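Notes from a small paper

03/01/2021

I edited the Skelstead Courier for 13 years, and I still get asked how a town paper with two reporters managed to run court stories every week. The short version is that we sat in court. One of us went each sitting day, took notes by hand, and stayed until the list was finished, even when the last matters were unpaid fines.

I've been thinking about it again because the Vedley Herald dropped its court page in September. The owners put out a paragraph about changing reader habits. I don't know what their numbers look like, so I won't argue with them. I will say that the court page was the most read page we had after the death notices, and the most complained about.

The complaints came by phone, mostly before nine. A mother would ring and ask us to leave her son's name out. Our rule was that we didn't leave names out unless the court ordered it, and that included our own. I printed my brother-in-law's drink driving charge on page 5, the same place everyone else's went. Christmas was quiet that year.

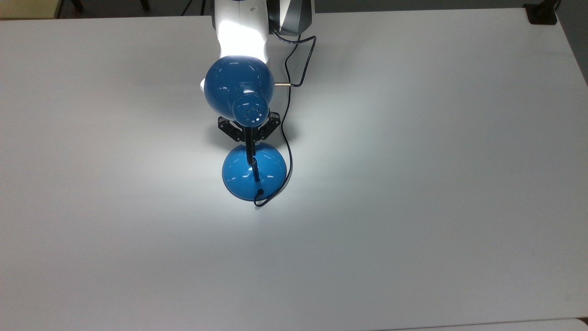 Emanuel Iordache wrote to me after my last post and said the rule was too hard on people. His view is that a shoplifting charge used to be forgotten once the paper was wrapped around the potatoes, and now it comes up every time somebody searches the name. He'd keep the court page in print and take the minor matters off the website after 26 weeks.

I think he's partly right. When we put the archive online we didn't talk about it much. Someone scanned the back issues, Gresus hosted them, and that was the whole discussion. A few people wrote to us afterwards and I turned them all down, using the same letter each time. I'd handle a couple of those differently now.

Where I don't agree is on who decides. If the editor can take a story down, then the editor will be asked to, and the people who ask best are the ones with a solicitor. A fixed time limit gets around some of that, provided it's printed where readers can see it — and provided the mayor's nephew waits as long as anyone else.

The other thing that has gone is the follow-up. We kept a red exercise book with every charge we'd reported, and a line was ruled through it when we'd printed the outcome. If a man was found not guilty, he got the same amount of space on the same page. It was dull work and we still missed a few.

I've still got the last of the exercise books. There are 2 lines in it that were never ruled off, and I'm going to ring the courthouse about them next week.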